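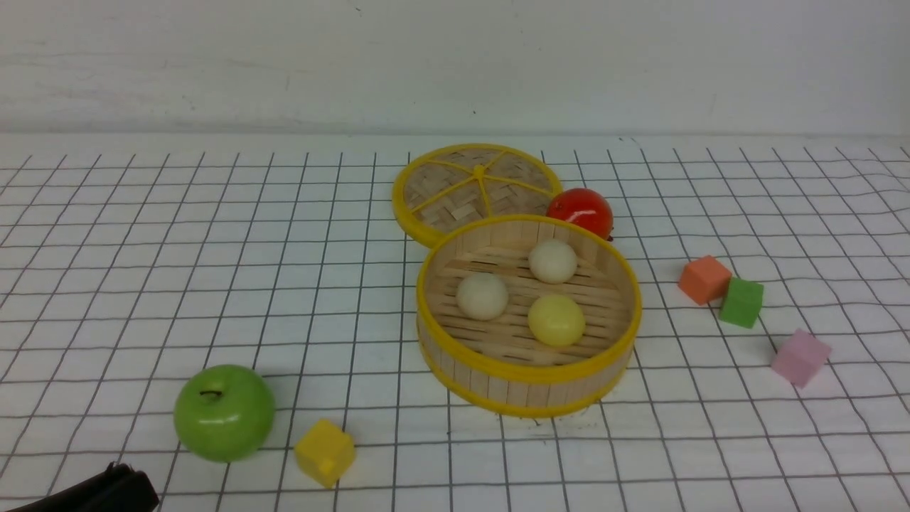

## Off-Season Visitor Spending Study: Interim Report to the Egger Fund

Submitted by: Nerys Voyle, project lead, Pokby Chamber of Commerce
Date: 2021-10-11
Status: on schedule, with one change to scope (see Data sharing)

### Purpose of the grant

The grant pays for a measurement system covering visitor spending in Pokby outside the summer season. Before the project, the chamber had lodging tax receipts and little else. Receipts arrive a full quarter after the stays they cover, do not separate leisure from business travel, and say nothing on day visitors. The town has been setting its marketing budget on that basis.

The study combines three sources: weekly sales returns from participating businesses, a short intercept survey of visitors, and the lodging tax file. The agreed output is a baseline for 52 weeks, in a form that chamber staff can maintain after the grant ends.

### Work completed

**Business panel.** The panel now has 17 members, which meets the target in the grant agreement. Food service and lodging are well covered. Specialty retail is thinner than planned; several owners said they were willing but could not split visitor sales from local sales at the register. For those stores we accept a total sales figure and apply a share from the survey. The method note explains the calculation and marks each affected line as estimated.

**Weekly returns.** Returns are filed through Prudix, the reporting tool chosen at the start of the grant. The first form asked for too much. It was cut to five fields after the pilot, and late filing dropped once the shorter version was in use. Two members still file on paper and staff enter their returns by hand.

**Visitor survey.** The survey has produced 2040 usable responses. Interviews take place at the visitor center, the ferry landing and the public parking lot on Main Street. Respondents give home ZIP code, party size, length of stay and spending by category. Records with no spending figure are kept for the origin analysis and left out of the averages. 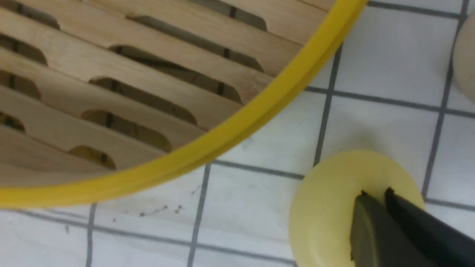
**DATA QUALITY**

Lucimara Vieira ran the first full check of the combined file. The main findings were:

- Party spending and per-person spending had been mixed in some of the early survey records. The question has been reworded and the affected records were recoded where party size was known. The rest were dropped.
- Lodging returns were dated by checkout, while the tax file uses the night of stay. Returns are now converted to the night of stay before the two are compared.
- Gift card sales were counted twice by one retailer, at purchase and again at redemption. Only redemptions are now counted.
- The parking lot interviews pick up more day visitors than the other two sites. Weights are applied by site, based on the gate and lot counts supplied by the town.

Refusals remain the weakest point. Interviewers record them, but the reason is often left blank, so we cannot yet say whether people who decline differ from those who take part. A revised tally sheet is in use.

### Data sharing

The original plan called for card transaction data from Brakex to be matched against the panel returns. Brakex can supply totals by merchant category, but only at county level, and Pokby is too small a part of the county for that to serve as a check on the panel. We therefore propose to drop the matching exercise and move the money to a second survey period. The total budget does not change. Written approval from the Egger Fund is requested before any of the funds are moved.

### Early results

The figures are provisional and should not be quoted outside the fund. Two patterns have held through each update of the file:

1. Overnight visitors spend most of their non-lodging money on food. Retail is a distant second – lower than chamber staff had assumed when the current marketing plan was written.
2. Day visitors come mainly from within the region and arrive late in the morning. Many leave before the stores close, and evening trade depends heavily on people staying overnight.

No finding on the effect of advertising can be drawn from this file. The study was not designed to measure it, and several members have asked, so the point will be repeated in the final report.

### Budget

Spending is in line with the approved plan. Interviewer wages are slightly over because of added shifts at the ferry landing. Software is under by a similar amount – the Prudix license was billed for fewer users than expected. No transfer between lines is needed apart from the one described under Data sharing.

### Next period

- Start the second survey period in November, subject to approval.
- Recruit further specialty retail members, with help at the register for stores that want it.
- Send each panel member a private summary comparing its own sales with the average for its group. Groups too small to protect a member's figures will be merged.
- Draft the maintenance guide and have a staff member outside the project run one weekly update from it.

Questions on method should go to Lucimara Vieira. Questions on the budget or the proposed scope change should go to Nerys Voyle.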